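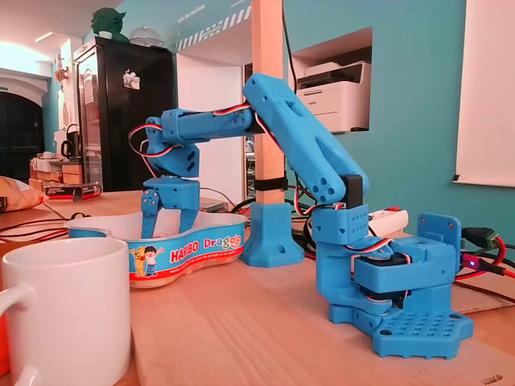 Water rings on light wood table – help?
Tadeo Pereyra, 2026-06-26
Got a light wooden table off a neighbor, 2 white rings from mugs. Tried a damp cloth, no change. Dont want to sand it. Guests coming soon so quick ideas pls

Myfanwy Llewellyn
White means it's in the finish, not the wood. Iron on low, no steam, dry cotton towel over the ring. Few seconds, lift, check. Test underneath first.

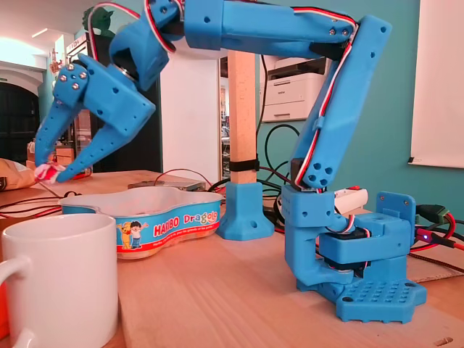
Light wooden tabletop

Humphreys427
Mayo overnight. worked on my moms table – smelled tho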